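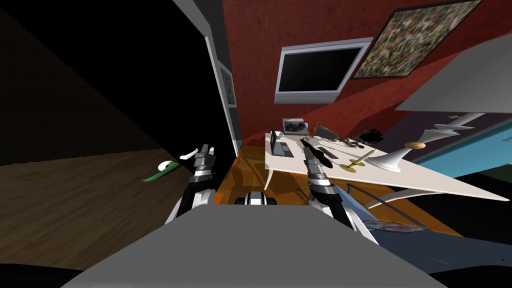
*Simulated room, two-arm model, right gripper holding a dark object over the white table*

# Equipment planning meeting — December

Started 10:30 a.m. Soon-im Shim chaired, Tyson Kowalchuk took notes. Gil joined by phone for items 2 and 3.

## 1. Last month's actions

Tyson got the quote from Stundilari for the second arm pair. It came in a day after we asked, with a full parts list, which made everyone's morning. The workbench order is still open. Soon-im will chase it.

## 2. Simulation first, hardware second

Long and very good discussion! Soon-im put up the living room scene and we talked through what it can settle before we spend on real arms. She is really pleased with how much clutter the table now carries: the candle holder, the fluted vase, the laptop or tablet, all the small things in between. Reaching in among those is the job we keep saying we want to do at Tulisstead, so we may as well plan purchases around it.

Gil asked if the stock grippers are good enough or if we should budget for softer fingertips from the start. Tyson thinks stock is fine for boxy things and wants to see more trials on thin and shiny ones before we commit. Soon-im agreed but would like the fingertips priced now so the line is in the budget either way.

Gil also raised the floor. Part of it in the scene is glossy and part is wood grain, and he would love to know how the depth cameras cope with shine before we pick a model. Agreed to borrow two models from Tromelix and try them on the lobby floor at Tulisstead, which gets polished every week.

**Decided:** no hardware order until the table tasks have been run in simulation with all 7 object sets. Fingertips go in the budget as a separate line.

## 3. Arms: buy or lease

Tyson compared the Stundilari purchase quote with a Tromelix lease. The lease has a 4-month minimum and includes service visits. Buying is cheaper if we keep the arms past the second year, and Gil is sure we will — he already has a list of things he wants to try.

Soon-im is keen to buy but worried about spares. Stundilari quotes 7 weeks for a replacement gripper and we can't sit idle that long. Tyson suggested adding one spare gripper to the order and dropping the second charging station. Everyone liked this.

**Decided:** plan on buying, with one spare gripper. Tyson to ask for a revised quote.

## 4. Workstations

The simulation machine is running flat out and people are waiting for slots. Soon-im wants a second one in this budget, same spec, so that scenes can be moved across without fuss. Tyson pointed out that the room's power circuit needs checking first. Left open until that's done, though we're all rooting for it.

## Actions

- Soon-im: workbench order, fingertip prices, power circuit check
- Tyson: revised Stundilari quote, updated budget sheet
- Gil: camera loan from Tromelix, test notes for the lobby floor

## Any other business

Gil would like more rooms in simulation, a kitchen next if possible. Soon-im has one half built and will show it next time.

Closed 11:45 a.m. Next meeting in January, same room.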